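**Pallham Practice Board: Clause 4, handling of small items with hand-held grippers**

**cuvport_standards** wrote:
The draft requires pads to be inspected every 50 grasps. Members are asked to state any objection by Friday.

**oltix_ops** wrote:
We object. Our site logs more than 2000 grasps in a shift, and the interval proposed would halve output. Once per session is sufficient.

**kokkonen_qa** wrote:
I cannot support once per session. Our September review found 272 records made with a displaced pad, all of them from long sessions.

**oltix_ops** wrote:
Were those transparent items? If so, the shorter interval should apply to them only.

**cuvport_standards** wrote:
Clause 4 will be redrafted on that basis, subject to Kokkonen's agreement.
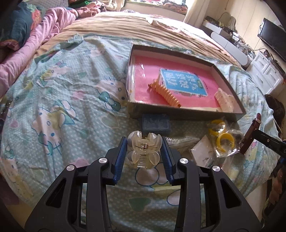
**pallham_member** wrote:
Who is to sign the inspection entry when two operators share one gripper?

**cuvport_standards** wrote:
The operator holding the gripper at the time of inspection signs the entry.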